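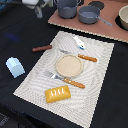 Who inspects the restaurants in Perkau?

A man from the Herrera Guide does it, once every 7 years, and he doesn't say when he is coming.

This had never bothered Alois Reisinger, because the Guide had never bothered with Alois Reisinger. His place had 12 tables, a soup, and a second soup that was the first soup with dumplings in it. Then in January his cousin called from the Hotel Colau, across the square, to say that a stranger had checked in with one small suitcase and asked for a firmer pillow.

"Lots of people want a firmer pillow," said Alois.

"He wrote something down afterward," said his cousin.

Alois hung up and fired the second soup.

By four in the afternoon he had a new menu. It had the word "foraged" on it, which he hoped covered the shed. He had borrowed candles from the church and taken the calendar from the tire shop down off the wall, leaving a clean square of wallpaper that drew the eye a good deal more than the calendar ever had. He hung it back up. Then he took it down again and hung his mother there.

His wife, Lotte, watched this from behind the register with her coat on.

"What will you give him to eat?" she asked.

"Veal."

"We don't have veal."

"We have until seven."

She took off her coat and went to sharpen things. 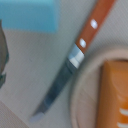
Good steel wants a steady hand.

The stranger came in at ten past. He was thin and neat, and he stood at the door reading the notice about wet umbrellas with such close attention that Alois felt his whole life was being graded on it. He had written that notice himself. There was a comma in it he had never been sure of.

"A table for one?" said Alois.

"If it's no trouble."

If it's no trouble! Alois had read that they talked like this. They were trained to, in some building in the city, so that you would relax and bring them the bad bread.

He brought the good bread. He brought the good butter, and when the man had finished that he brought more, and stood near the coat rack pretending to count hangers. The man ate slowly. He turned his fork over once and looked at the back of it. In the kitchen Lotte was doing something to a pork chop that she said would pass for veal in candlelight, and after that it would be between the man and his conscience.

"And what brings you to Perkau?" Alois asked, in the voice of someone who doesn't care at all.

"Work," said the man.

"Ah. Work."

"I'm not supposed to talk about it."

Alois went into the kitchen and sat down on a sack of onions. 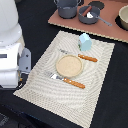

The Second Helping

The man cleaned his plate. He had the pear tart too, and a coffee, and a plum brandy that Alois said was on the house, and then another that Alois said was also on the house, in a different tone. After the second brandy the man leaned back and looked up at Alois's mother.

"Fine-looking woman," he said. "Is that where the calendar goes?"

"What calendar?"

"From Bostton Tires. Every place on my list has one. There should be 600 of them up between here and the river." He reached into his jacket and brought out a small notebook. "I'm supposed to check they're hanging. I'm not supposed to say so, or people put them up just for me."

Alois looked at the notebook. It had a column of ticks in it. Next to the Hotel Colau there was a tick, and a note that said "pillow."

"It's being cleaned," he said.

"The calendar?"

"Yes."

The man thought this over. He seemed to be a fair person. He had eaten two rolls, a chop, and a tart, and what he had paid for so far was the coffee.

"I can put down 'temporarily absent,'" he said.

When he had gone, Alois and Lotte sat at the table by the window and finished the veal, which they both agreed was a little dry. The bill for the evening came to 70 more than they had taken in. Lotte did the sum twice, then went and got the calendar from under the register.

"Leave Mother up," said Alois.

So she hung it over by the umbrellas, where it covered the comma.
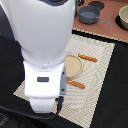 Perkau, in January.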